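The Robot Budget That Started With a Fridge Door

I went into this thinking the arms would be the expensive part.
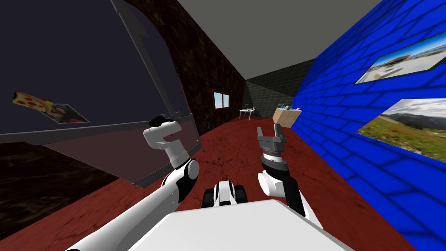 So did Ngozi Okeke, when she started planning for a two-armed kitchen helper at Cemell, a small outfit that fits out shared apartments for older tenants. She had a quote for the machine, a quote for shipping, and a neat little spreadsheet she was rather proud of (I've seen it, it has colored tabs!). Then she asked how they'd know the thing could cope with an actual kitchen, and the spreadsheet got a lot longer.

Her answer was to spend on simulation first. You rent time on software, build a pile of make-believe rooms, and let a virtual robot practice in them before you sign for any metal. Cemell went with a package called Giretau, at 419 dollars a month, and ran it across 20 room layouts. Some of those rooms are pretty wild. Brick walls in bright blue, floors the color of old saddles, stickers on the doors. I asked if that was somebody having fun, and Ngozi laughed at me – the odd colors are there so the robot doesn't learn that every kitchen is beige.

Doors were the part that changed her order. A big door takes up a lot of space when it swings, and it can block an arm or a camera's view at just the wrong moment. She'd been leaning toward the Halás base because it was cheaper, but it needs more clearance to back away while a door is open. In the narrow layouts that looked like trouble, so the Guseck base went on the shortlist, even though it added 3,166 dollars to the quote. Ouch. She still thinks it's a better use of money than widening a hallway.

If you're pricing something like this yourself, put simulation time on its own line, and ask who builds the rooms. Cemell assumed that was included. It wasn't, and measuring their real kitchens ate up 11 working days. Ask about spare gripper fingers too, and whether software updates stop when the warranty does.

I wanted to know what she'd cut if the board came back with a smaller number. She'd drop the second machine and keep the room testing, she told me, and then she went back to arguing with a supplier about the price of a charging dock.

Recent in Equipment
Leasing or Buying: What the Monthly Rate Leaves Out
Service Contracts, Read Slowly
How Much Floor Does a Mobile Base Need?
Reader Letters: Our First Year With a Palletizer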